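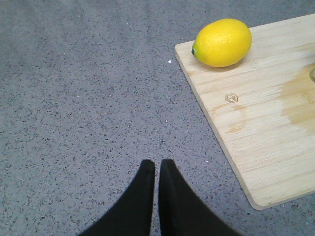 The planner is lying to you again, wrote Starlow, from the other end of the chat. Check the timestamps.

She checked. Starlow was right, annoyingly. Camera frames 75 milliseconds behind the joint readings. So every lemon the arm believed in was a lemon from slightly before. Fine for lemons. They stay put. Not fine for a hand on the move.

Tea, cold. Half the lights off in Ivilbridge. She pulled the buffer out, put a smaller one in, broke the build, fixed teh build. Run 959. The log scrolled. Pose found, path found, collision check passed, then a line she hadn't written.

waiting

Grep. Nothing. Not in her code, not in the Gerkovent libraries, not anywhere. She ran it again, down to 20 milliseconds now, lovely, and the arm went in low over the lemon, over to the steel-bright cone, and there it was again. waiting.

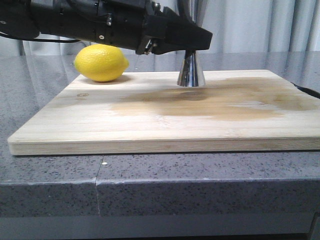
Could be a state name, Zabala typed, some old branch nobody merged. Leave it, the lag's fixed, go home.

She had her coat on. One arm in, anyway. Typed with the other hand, no idea why, straight into the console.

for what

Cursor. Sixty seconds, the timeout was sixty, she watched all of them go.

for you to stop chnaging things

She sat back down.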